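Swap charged twice over one holiday period on a held currency position

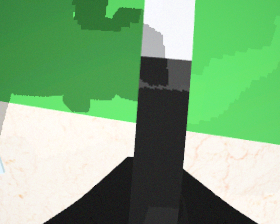 Page last modified: April, 16:36

Menano Community Help > Trading Accounts > Overnight Financing

Posted by Byung-chul Sun

I hold a retail margin account with Strebel and would be grateful for clarification regarding the overnight financing, or "swap," applied to a long position in AUD/JPY. The position was opened in the London afternoon and was intended to be held for several weeks. I selected the pair in part because the published swap rate for long positions was positive at the time, and I had expected a small credit each night.

For the first nights the statement showed a credit, as expected. The statement then showed a credit equal to three nights in a single entry, which I understand to be the usual adjustment for the weekend. Shortly after, over a bank holiday, there were two further entries on the same evening. One was a credit. The other was a debit, described only as "FIN ADJ," and it was larger than the credit. The net result was that I paid to hold a position on which I had expected to be paid.

I have read the product schedule and cannot find the term "FIN ADJ" anywhere in it. I have three points on which I would appreciate guidance:

First, whether a broker may post two financing entries against one position on the same evening.

Second, whether a positive swap rate may become a negative one while a position is open, and whether notice must be given.

Third, whether closing the position shortly before the daily cutoff and reopening it afterward would avoid the charge, and whether this is regarded as acceptable conduct under a standard client agreement.

The position is of modest size and the sum in dispute is not large. I would nevertheless prefer to understand the entry before the next holiday period. I have not yet written to the broker.

Posted by Ha-rang Maeng

I will address the three points in the order in which they were raised. Please note that your own client agreement takes precedence over any general comment made on this page.

Two entries on one evening are permitted under most agreements and are fairly common around holidays. Spot currency trades settle, as a general rule, two business days after the trade date. When a bank holiday falls in one of the two countries concerned, the settlement date moves forward, and the number of nights to be financed changes with it. Some brokers fold this into a single figure. Others post the ordinary nightly entry and then a separate correction. An entry marked "FIN ADJ" may well be a correction of this kind, although the label is the broker's own and I cannot confirm its meaning for your account.

What should be checked is whether the correction carries the right sign. If the long side of the pair was earning a credit, additional nights would ordinarily produce an additional credit. A debit larger than the credit suggests one of the following: the rate changed, an earlier credit was posted for too many nights and has been taken back, or an error was made. I would ask for the number of nights and the rate applied to each entry. A reply giving only a total is not sufficient — you are entitled to ask how the total was reached.

On the second point, yes, a swap rate may change from positive to negative while a position is open. The rate is drawn from the difference between short-term interest rates in the two currencies, less the broker's own markup. Where the difference is narrow, the markup alone can turn a credit into a debit. Most agreements state that rates are variable and are published on the platform, and that publication is treated as notice. Individual notice is seldom promised.

On the third point, closing before the cutoff and reopening afterward will normally avoid the nightly entry. You should, however, consider the following costs:

The spread is paid again each time the position is reopened.
Spreads often widen near the cutoff, when fewer banks are quoting prices.
The price may move against you while you hold no position.
Any gain or loss is realized on closing, which may have tax consequences.

For a position intended to run for weeks, the repeated spread will in many cases exceed the financing saved. As to conduct, some agreements reserve the right to reverse financing benefits where an account shows a pattern of trading timed to the cutoff. I would look for a clause headed "Abusive Practices" or similar wording.

I would suggest writing to the broker with the position number, both entries, and a request for the calculation. Keep a copy of the rates shown on the platform for the evenings in question, if you are still able to retrieve them. Past rates are sometimes removed after 30 days.

Posted by Anstead

I had the same kind of entry with a different firm (Bongate). It was a correction and they explained it by email after I asked. Mine was for 50 cents, so I did not pursue it further. In my view you should simply move to a swap-free account and the matter will not arise again.

Reply posted by Ha-rang Maeng

A brief caution on the last suggestion. Swap-free accounts are frequently offered only to clients who meet stated conditions, and many apply an administration fee once a position has been held beyond a set number of nights. On a pair where the long side earns a credit, the holder would also give up that credit. The fee schedule should be read in full before any transfer is requested.

Reply posted by Byung-chul Sun

I am obliged to both contributors. I have located the clause on variable rates in section 36 of the agreement, and it does state that publication on the platform is treated as notice. It makes no mention of corrections. I have now written to the broker to request the number of nights and the rate for each entry, and I will add the response to this page when it is received.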